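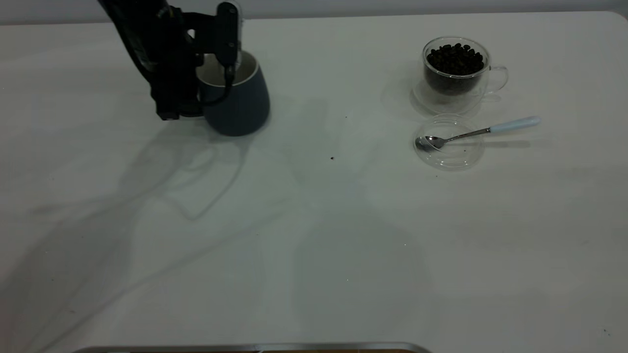 Last changed: May 22, 2025

A visit to the open day in Brultside

In December I visited the open day of the Dralwood coffee house in Brultside. They call it a coffee house, but it is a roasting place with a small shop in front and a training room in the back. I have wanted to write this report for a long time, and now I finally have my notes in order. Please excuse me if some words for coffee things are not the right ones. I learned most of them in another language.

Brultside is easy to reach by the local train. From the station you walk along the canal, then under the road, and after the bridge you see the yellow brick building. The sign is small and I passed it the first time. The entrance was free, but for the tasting one had to buy a ticket at the shop counter. I came in the morning, and the line was already out of the door. It was cold and we stood close to the wall, where warm air came out of a grate and smelled of toast.

The roasting hall

The first part of the tour was the hall with the roaster. We had to stay behind a rope. The roaster is a drum machine in dark green, older than I am, and it makes a sound like small stones in a washing machine. A young woman from the house explained the work and she spoke slowly, for which I was thankful. The beans go in pale green and smell of hay. After some minutes they become yellow, then brown, and then one hears the first crack. I did not hear it, but the people in front of me did and they nodded.

She told us that the house roasts 800 kilos in a normal week and 3,000 in the weeks before the holidays. The sacks were standing along the wall up to my shoulder. We were allowed to put a hand in one of them. The raw beans are much harder than I thought, and they feel a little cool.

For me the most interesting was the cooling tray. The beans come out and a big arm with brushes turns them until they are not hot any more. One can smell it through the coat, and on the next day I could still smell it in my scarf.

The table with the cups

From the hall we went to the training room. It has big windows and white tables, and it is the room I remember best. On one of the large white tables were the things for a talk about cups. There was a glass cup with a double wall and a curved handle, also of glass, and it was filled with dark roasted beans almost up to the rim. Close to it was a round saucer of clear glass with a small metal teaspoon across it, and on the same table also a mug in a dark gray-blue color, matte on the outside and pale on the inside.

The talk was short but I liked it. The speaker said that many people buy good coffee and then never think about the vessel. A cup with a double wall has air between the two layers of glass, so the drink stays warm longer and the hand does not burn. He also said that in a glass cup you see the color of the coffee, and that this is useful when you learn, as a weak coffee shows itself at once. With a closed mug you must trust your tongue.

About ceramic mugs he said that one should warm them first with hot water. I knew this from my grandmother, who did it with tea, but I have become lazy. He likes a light color on the inside of a mug. In a dark inside every coffee looks strong, he said, and people are then surprised by the taste. At home I have two black mugs and I looked at them differently afterward.

A visitor asked about the dark beans and if they were old, as they were so shiny. The answer was that a dark roast brings the oil to the outside of the bean, so a shine is normal and does not tell you the age by itself. But oily beans are not good for every grinder. They stick, and one has to clean more often. I wrote this down twice, I see now in my notebook.

The tasting

The tasting was at the long counter under the windows. We got two coffees with names that the house has given. The first, Thevar, is a light roast. It tasted to me like black tea with some lemon, and I needed a second sip before I was sure that I liked it. The other is called Draltel and is much darker, with a taste of cocoa and burned sugar. Most people in my group preferred Draltel. I bought a bag of Thevar, and I must say that at home it came out more sour than at the counter. Maybe my water is the reason, or I grind too coarse.

You drink with a spoon at such a tasting and you should make a loud noise when you do it, to bring air into the coffee. In my family this was forbidden at the table. I tried to do it quietly and it did not work well, so I coughed.

There was also cake, a dry one with nuts and a soft one with plums. The plum cake was finished when I came back for it.

The shop

The shop is narrow and on the open day it was too full. If you want to look at things in peace, go through the shop at the end, when the next group is in the hall. They sell beans in paper bags, filters, some grinders and a shelf with cups. The prices for the beans are fair, the cups I found expensive. They grind for you if you ask, but you need to say what machine you have, and I had forgotten the name of mine. I showed the size with my hands and it was enough.

Some practical notes

The building has a ramp on the canal side, but the hall has a step in the middle which is not well marked. There are toilets behind the training room. The hall is loud, so with small children it is maybe better to begin in the training room. Leave big bags at home, there is only one row of hooks for coats.

The tour with the tasting took two hours for me, with waiting. Afterward I walked back on the other side of the canal, where there is a bakery and a bench in the sun. If the house makes an open day again next winter I will go, and this time I will take the cake first.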